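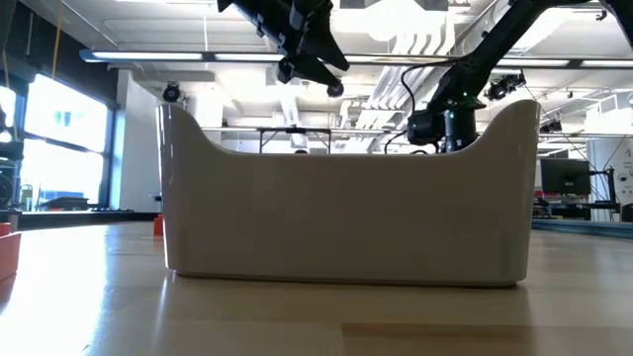
Dzifa reckons the middle section of Brorkia dies the moment the foil coats come off, and that no amount of sub-bass is going to revive it. She said this before I'd put my bag down. I wrote it on the wall under "problems", then under "problems (real)", which is the shorter column.

December, workshop notes, afternoon into evening

Ran the middle twice. First run 390 seconds, second run 351, with nothing cut. Ekua says she did exactly the same material both times. Dzifa says the second one felt longer. I have both on the stopwatch and no theory.

What we know about the coats: they are loud. Every shift of weight gets a crackle, so while Ekua has hers on she can stand dead still and the audience will lean in waiting for the next noise. Take it off and she's a person in bike shorts doing a slow roll to the floor, and we've all seen one of those, several of us professionally. Tried keeping one sleeve on. Looked like an accident at a dry cleaner's. Tried taking the coat off before the lights come up, so it's already a heap when we see it. Better. The heap keeps settling by itself for a while and it's easily the most committed performer in the room.

Sound. The Renaud patch is still tripping over its own delay. At 40 per cent feedback it hums along nicely, and a hair above that it starts eating the vocal and giving it back as gulls. Ekua likes the gulls. I like the gulls too, which worries me, as we both liked the gulls in Grurik and had to hear about it from every reviewer who'd ever been to the beach. Compromise: gulls stay for the showing, nobody mentions the sea in the program note.

Side issue, the program note. Current draft uses "interrogates" twice and "the synthetic body" once. I've asked Dzifa to have a go. Hers reads, in full, "Two people and some coats." Hard to fault. Purstead want 2 paragraphs by the end of the month and I don't think they'll wear it.
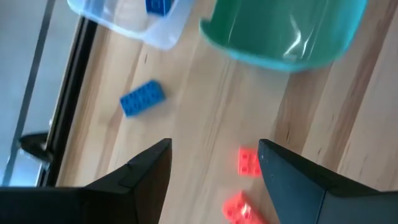 The floor duet is the bit I still can't read from the front. When Dzifa comes in on the diagonal she and Ekua end up matching each other in scale and effort, very polite, like a couple sharing an armrest. I want it lopsided. One of them should take up far more room with less going on, and the other should be compact and busy beside her. Same family, different footprint — much like the pair of orange-red bricks down on the wood, the little squarish one and its larger rectangular relation. Told Ekua she was the little one. She asked whether that was a note about the dancing. Said yes. She's thinking it over.

Tried it that way after the break. Dzifa went long and flat, arms out, hardly moving, and Ekua did the whole fidget score in a patch the size of a bath mat. First time all week I've stopped writing during a run. It does wreck the lift, as Dzifa is now facing the wrong way and lying on the arm she needs. The lift was my favourite, so obviously it goes.

Lights: side only for the duet, no front fill. The foil flares badly if anything hits it from above and we lose faces. Ekua pointed out we don't particularly need faces. Leave it for the tech.

To do before next session:
Tape the coat seams at the shoulder, inside.
Ask Purstead about haze, and about who pays for haze.
Bounce the Renaud track without gulls, for safety. Label it properly.
Run the middle a third time and hand the stopwatch to Dzifa.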